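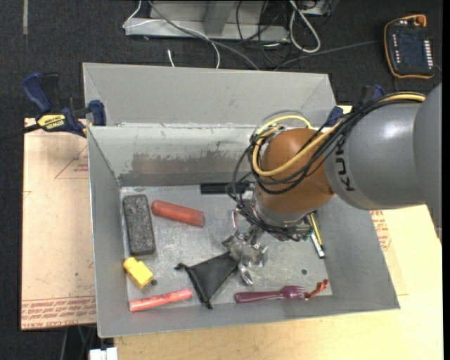 4.3 Recording grasp attempts from the bin

Each attempt is stored as one example: the overhead view before the move, the commanded gripper pose, and the result. A Pleseo training run needs at least 1,000 stored examples per bin.

1. Check that both clamps hold the bin tight. If the bin has shifted, repeat section 4.1.

2. Place 10 objects on the floor of the bin. Mix rigid and soft items. Thin items such as pens and forks should be included in every set.

3. Spread the objects by hand. Leave some against the walls and in the corners.

4. Leave the cell, then select Collect and enter a batch size. The default is 300.

5. When the batch ends, open the log and review every attempt marked Unsure. Relabel it or delete it.

6. Change the object set before starting the next batch.

NOTE: Failed grasps are valid examples – do not delete them.

NOTE: Cables along the arm must have slack at full wrist rotation.

CAUTION: Do not reach into the bin while a batch is running. Pause from the pendant and wait for the arm to stop.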